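Diary > Training > Bench notes

Reading time: 4 min

Print | E-mail

October 5, 2018

Session on interrupted closure. Simulator room at Gimbridge booked until the evening, and I used most of it. Alper Karaca supervised the first half and then left for theatre. Imtiaz Matubbar had the second console and was doing his own exercise, so we spoke very little.

Set-up took longer than it should have. One of the instruments would not register on the arm and had to be reseated. After that I checked the range of wrist movement on both sides, cut the suture lengths and laid them out on a damp towel. I cut them shorter than last time. In January I was working with lengths that suited open surgery, and most of the effort went into keeping the tail from looping round the instrument shaft.

The task is simple to write down. Close a straight incision with separate stitches, equal spacing, equal bite on each side, knots laid flat and to the same side of the wound. Tails trimmed to a usable length. No visible gape between stitches when finished.

Problems, in the order they came up:

Needle angle. I still take the needle too near its middle and have to correct after the first pass. Gripping it further back gives a better arc. Alper's advice was to set the angle before approaching the tissue and to leave it alone once the point is in. This worked when I remembered it.

Tension. There is no feel through the instruments, so the only guide is what the tissue does. Blanching at the edges is too tight. The first throw should bring the edges together and stop there. I broke one thread by pulling on the second throw with both hands moving apart at different speeds. The fault was mine and the thread was sound.

Tails. Uneven throughout. I trim at the end of each knot and the scissors arrive at whatever angle is convenient at the time. Alper wants them all within a few millimetres of each other. His reasoning is that a long tail gets caught in the next stitch, and I did catch one.
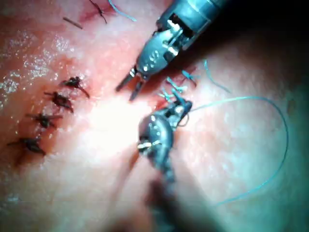

Dark knots along the incision, blue suture beside the lower instrument.

Spacing along the row is the part I am content with. The tails are the part I am not. One runs a long way out to the left of the wound and the others splay as they please. I have written "trim first, then move" on the card taped to the console.

The colour matters more than I had supposed. The dark thread is hard to follow once it lies over a stained edge, and I lost the short end more than once while forming a loop. Blue is easier to pick up. Bestance supply both in the same gauge, and handling is close enough that I would choose on visibility alone. Imtiaz prefers the Plenora thread and says it holds the first throw better. I tried a length of his and found it stiffer, with more memory from the packet. It may suit him because he ties faster.

Timing. Best single stitch was just under 200 seconds from needle entry to trimmed tails. The target on Alper's sheet is lower than that, but he does not want it chased until the knots are consistent. He asked for 3 throws on each knot, alternating, and counted them aloud for the first few, which was irritating and useful.

One change in method which I want to keep. I have been opening the jaws wide on the approach and closing down on the thread, which pushes it away. A small opening, brought in almost parallel with the strand, picks it up first time. The other hand stays still while this happens. When both instruments move, I lose the end and have to start the loop again.

The camera position also needs attention. I work too close. It makes the needle easy to see and hides everything near the edge of the view, including my own second instrument. Pulled back a little after the break and had fewer clashes.

Wrists and neck stiff by late afternoon. Console height was set for somebody taller and I did not adjust it until after the break. Setting for me is 7 on the column scale. Armrest one notch down from the stop.

Read the first chapter of Gündoğdu on knot security when I got home. The tables are good. The diagrams are all drawn for open hands and have to be turned round in the head before they are any use at a console.

To do: ask about a second roll of the blue, book the room again, send Alper the times, return Imtiaz's forceps.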